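Alistair Rennie @arennie
3/18/21

Thread on foam blocks and the surface you stack them on. I have been sorting out the block sets for our Purves play sessions and the surface matters more than I expected.

1/ We hold 1,104 blocks in total, mixed foam and hard. Foam cubes are the ones I would keep if I could only keep one kind. They are quiet, they stay where they land and a corner in the eye is survivable.

2/ Colour first. Orange-red and purple on a dark gray top read well from a distance. Light blue does too. Dark green on the same top is hopeless under poor light.
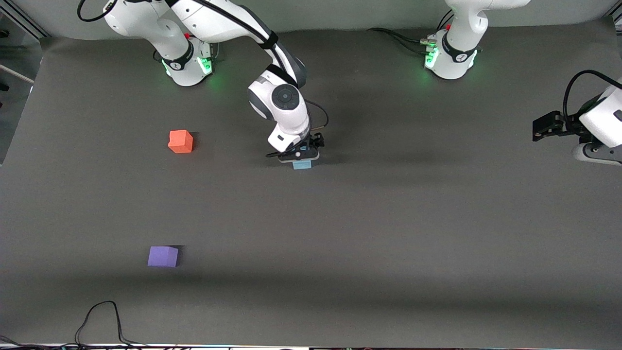

Do foam cubes need a mat underneath?
A matt tabletop is enough for towers up to 6 high. Past that, a thin rubber mat stops the bottom cube creeping.

3/ Wendelin Ortner asked about gloss laminate. We tried it at the Tollano hall. Reflections make it hard to judge an edge, and the foam slides when a sleeve catches it.

4/ Cleaning: damp cloth, mild soap, air dry. No solvent sprays on foam - the skin goes tacky and then picks up every bit of fluff in the building.

5/ Before putting the lids back on, clear the top completely and look across it at a low angle. Crumbs and grit show up that way. Matt gray hides them from straight above.

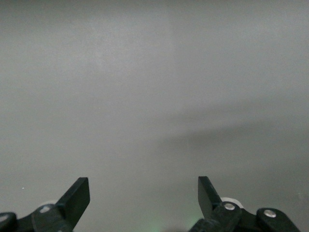 Plain matt gray, soft shadow to the right.

6/ Storage: shallow trays, one layer, nothing heavy on top. Foam left squashed over the winter keeps the dent. I will be going through the Skulesis trays in April and replacing any cube that no longer sits square.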